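Search this site Search Go

Zedside Pinball & Arcade Club – Minutes of the August Meeting

2019-08-28
Posted by Rogério Frota

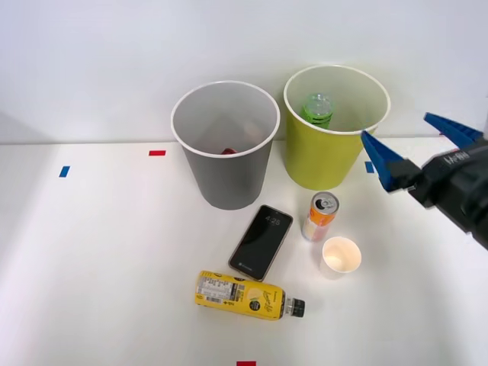 The gray bin and the yellow-green one, with the green bottle standing in the second.

Hi all, I took the notes again, so blame me for anything that's missing. We started late because half of us were still playing the Nollmont cocktail cabinet in the hallway and didn't want to give up our credits.

Minutes from last time. Read and approved. One fix: I wrote that the tube swap on the vector cabinet was done. It wasn't, the tube was only tested. Sorry!

Cocktail cabinet. It plays fine on the player one side. On the player two side the picture flips the way it should, but left and right get mixed up on the joystick about one game in three. I had the panel open and the switches all read good on the meter, so my money is on the harness connector, the one with the brown plastic housing that somebody crimped with pliers years ago. We agreed I'd put new pins in all the way across and leave the board alone until that's done. Please don't "just try" another board in it in the meantime (you know who you are).

Monitor caps. We went back and forth on this for a long time. One side wants to recap every monitor in the row before the open house, the other side says leave the good ones be. I'm with the second group – two of those chassis have a rock steady picture and I'd hate to lift a trace for nothing. We settled on doing the two that are wavy at the edges when cold and looking at the rest after the open house. The kits come to $90 for the lot with shipping. Approved, with one vote against.

Coin doors. The Conceição driving game still eats quarters. The mech was cleaned and it took coins happily for a whole evening, then went right back to its old ways. Suggestion from the floor was to set it to free play and tape over the slot. Well, that's what we're doing until March, when the parts person is back with a proper mech off the donor cabinet. I need somebody to remind me where the key to the lower door went. It isn't on the big ring.

Holtano shooter. Great news here, it boots! The RAM error is gone after reseating everything and replacing one socket. Sound is still missing on the explosions but the music is there and it is LOUD, the volume pot is scratchy and goes from silent to full blast with nothing in between. New pot is ordered. High score so far is mine, and I'm writing it down in the minutes so it counts: 400 points over the old one.

Open house. We'll have 6 cabinets out on the main floor and the rest stay behind the rope. Power was the big worry last year when the breaker went in the middle of the tournament, so we're splitting the row over 2 circuits, and the fridge doesn't share with either one. Tournament game is still not decided. I pushed for the shooter, others want something with shorter games so the line moves. We'll do a poll on the board and go with whatever wins.

Loaning out boards. Short one. If you take a board home to work on it, write it in the binder, with the game name and what's wrong with it. We have an empty cage in the maze game and no idea where its board is – if it's on your bench, please speak up.

Other stuff. The rolling cart has a bad caster, so push it from the left. The marquee scans are finished and will go up in the members' folder once I've cropped them.

We wrapped up and then stayed way too long playing doubles. Next meeting same place, same time, and bring your meter if you want to help with the harness.

Rogério

Recent posts
Minutes of the July Meeting
Cleaning leaf switches without wrecking them
Poll: tournament game for the open house
Wanted: brown 12-pin connector housings
Which monitors are we keeping?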